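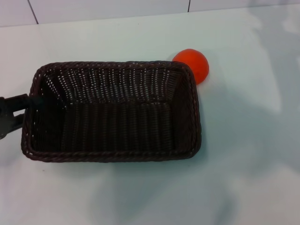 Is the new away shirt worth buying at full price?
Wait until June, when the club shop runs its end of season sale, unless you need a small, which always goes first.

I picked mine up on the Flutetti site last week. The club moved to them after Lacerda dropped out as kit maker, and I was curious what we would get. The fabric is lighter than the old one and the collar sits flat. The badge is printed now, and I liked it better stitched. The sleeves run long on me. The body fit is the same as the last three shirts.

Only 600 were made in the first run, and the second run is 640 with the same sponsor, Dusine, across the chest. I don't mind the sponsor. The lettering is smaller than it was and it doesn't go stiff where it bends, at least so far.

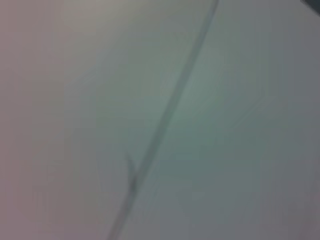 Saturday, May 9, 2026

The long sleeve version is still listed as coming soon. Last season it showed up after the final home game, so I'm not holding out for it. I'd have paid extra for the green trim we had when we went up to Rerkness in the cup, but that one was a one-off and people want silly money for it now. I saw one go for 100 with a pulled thread at the hem.

Washing is cold, inside out, no dryer. I'll wear it to the first friendly and see how the printed badge holds up.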